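Memotari: progress report to Rulleck, second period
Prepared by Ginette Caron, Drillside

Summary

The two-arm demonstration set reached 203 accepted episodes at the end of January. The target for the period was lower, but most of the surplus is in the easier tasks, and the plate handling work is behind. Spending is in line with the plan. We ask for no change to the budget and one change to the schedule, explained under Next period.

Staffing

Nives Martinelli and Wen-hsiung Mak operate the arms. Kai-wen Lu maintains the recording software and checks each episode before it enters the set. Ngan-ling Tse joined part time to write the task labels. Training a new operator to the point where we keep their episodes takes around 9 days, longer than we put in the proposal.

Collection

Sessions run in the mornings, with Wednesday kept free for review. Each episode is driven by a person from start to finish and recorded from the wrist cameras and the joint encoders together. We stopped accepting episodes in which the operator paused for more than a few seconds in mid-task. Early training runs on those recordings produced a policy that hesitated in the same spots.

Kai-wen also found a timing offset between the left wrist camera and the joint data. It affected six sessions. The offset was constant within each session, so the recordings were corrected and kept.

Plate handling

Plates remain the hardest item on the list. The rim gives the fingers little to hold, and the glaze reflects the overhead lights differently at every angle. Operators now work more slowly when the plate changes its tilt, and they may use either arm to steady it.
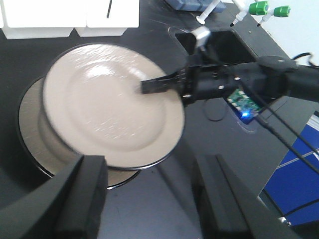 Fast motion is still a problem for the wrist views. A plate that moves quickly close to the lens smears across several images in a row, and the labels for those steps are less certain. Ngan-ling marks them with a separate tag so that they can be left out of training or weighted down. We have tested a shorter exposure with more light on the table. The images are sharper, but the glare is worse, and we have not settled on a setting.

Next period

We propose to move the Lo comparison back by 5 weeks and use the time for plate episodes only. Wen-hsiung will lead those sessions. The revised schedule and the spending table are attached separately.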